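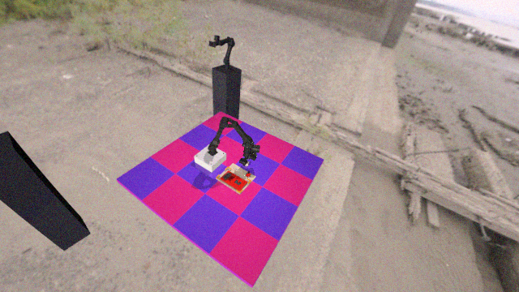

Trusulel bench set: data card

Maintained by Ostap Kobzar, Werkix. Version of Saturday, November 30, 2019.

Contents

364 simulated episodes of a jointed arm working over a small board. Backgrounds and floor colors change between episodes and have no connection to the task. Rendered images only, no force readings.

Why it was made

Werkix is moving part of its board handling from hand benches to arm cells. The set is used to train and check the arm controller before it reaches the floor.

What changes for staff

The 10 people on the hand benches keep their grade and pay. Four move to cell tending: loading trays, clearing stops, signing off rejects. Three go to rework, where boards are still done by hand. The rest stay where they are until the second cell is approved. Shift times do not change. Training is paid and takes place during working hours.

Not for

Timing or rating individual workers. Setting line quotas. Safety approval of a real cell.

Known gaps

No people appear in any episode. Dropped boards are underrepresented.

Corrections go to Ostap, with the episode number.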